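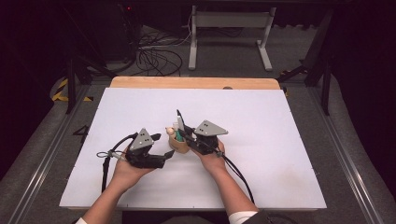

Small wooden cups find a home on Jendton desks

The study room on the upper floor of the Jendton community house has new rules for its desks, and the first thing that changed is where the pens go. Since April each work place has a small cup of light wood, with space for only a few pens and markers. The big plastic trays that stood there before were taken to the storage room.

The idea came from Deisy Villca, who is responsible for the room and its bookings. She says that the trays became a place for everything: dry markers, paper clips, old tickets, keys that belonged to no door in the house. "People spent the first minutes of the evening looking for one pen that writes," she said. "In a small cup you see at once what you have."

The house ordered 40 cups from Brilta, a workshop on Alvarado Street that makes small wooden goods for offices and schools. The bill was 871 dollars, with delivery, and it was paid from the money for furniture and repairs. Mostafa Tazi, who runs the workshop with his brother, said the order was a good one for the spring, when he normally has less work. He delivered the cups himself in two boxes.

Together with the cups, the room received white boards that lie flat on the wooden tabletops. They protect the wood from marker ink, which in the past years made several tables look quite bad. The boards already show some gray smudges and little marks, and Ms. Villca does not mind. A board can be wiped or exchanged, she explained, but to sand a table takes two days and the room must be closed.

The visitors have mixed opinions. Jana Gerlach comes with her daughter to do homework and likes the new order. The girl now puts the green marker back in the cup before she asks for another color – at home she does not do it, her mother said. Jawad Bhutto, who draws plans for a small construction company, would prefer a bigger cup, because his rulers do not stay in it. He now brings his own case from home.

Visitors are asked to keep no more than 5 items in a cup and to leave it on the board when they go. Markers that do not write anymore can be put in the box beside the door. Rulers and scissors are kept in the cabinet and can be borrowed at the front desk for 90 minutes.

The reading room on the ground floor will get the same cups if there is money left after the summer. Tobiloba Effiong, who takes care of that room, has already asked for twelve. Questions about the desks can be left at the front desk until 8 p.m.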